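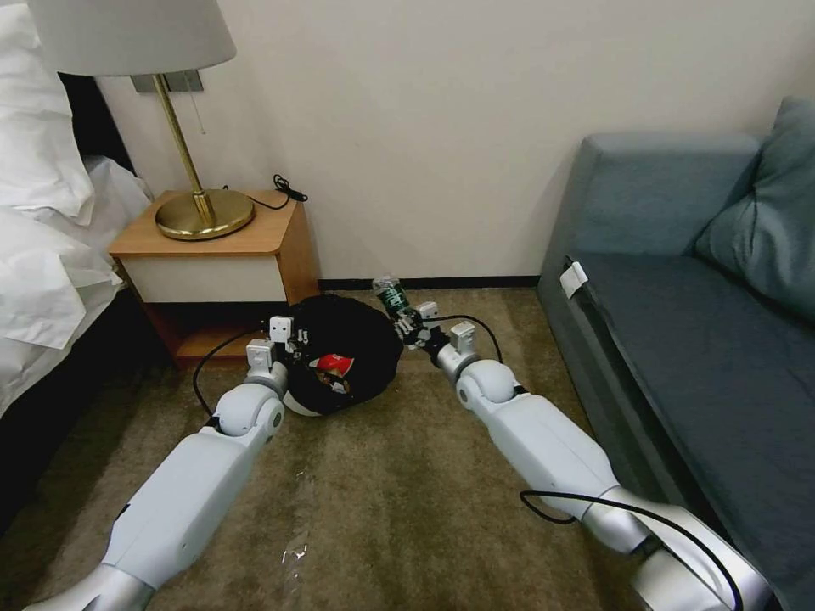 Password changes and sign-in codes: what members need to do

The Clendport office is changing the way everyone signs in to member email and the booking system. The change starts on Sat 2 June and applies to all 162 accounts, including shared ones.

The short version is that your old password will stop working and you will need a second step, a code from your phone, the first time you sign in on any computer. Most people should be finished in a few minutes.

We are doing this after a run of fake invoice emails in autumn. The messages looked like they came from Brodley, our stationery supplier, and asked for payment to a new bank account. Four people clicked the link and one typed in a password. The account was locked the same afternoon and no money left the organisation, but whoever had the password used it to send the same email to everyone in that person's address book. Some of you will have received a copy. If you opened it and haven't told the office, please do so now. You won't be in trouble.

Rurano, the company that looks after our computers, went through the sign-in records afterwards. They found that 11 accounts were sharing the same password, which was the one handed out when the system was set up. That password has been cancelled.

Your new password needs to be at least 14 characters. Three or four unrelated words strung together will do, and are easier to remember than a short one full of symbols. Don't reuse one from your bank or your home email. If you keep passwords in a notebook, leave it at home and not in the desk drawer. 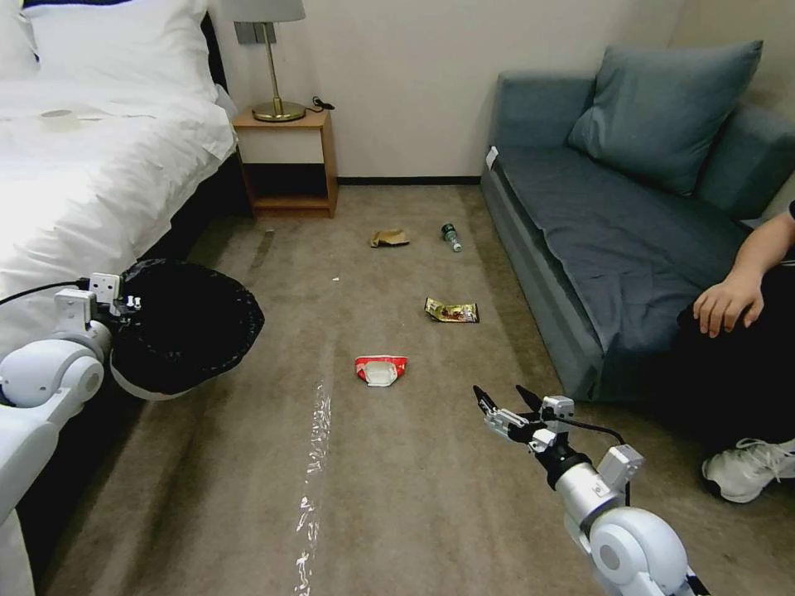

Setting up the code

Sign in from the usual page with your old password before the changeover. You will be asked for a mobile number. Type it in, wait for the text message, then enter the six digits on the screen. Choose your new password when asked and sign in again to check it.

If you don't have a mobile, ask the office for a key fob. They show a code when you press the button. We have a small supply and will order more in September if they run out.

The office will never ring you and ask for your code. Neither will Rurano. If someone does, hang up and call us on the number you already have.

Shared accounts

The front desk and hall bookings accounts will each be moved to named sign-ins. You will see the same inbox as before but use your own password to get to it.

Members at the Oláh branch are on a separate system and don't need to do anything yet. They will get their own notice.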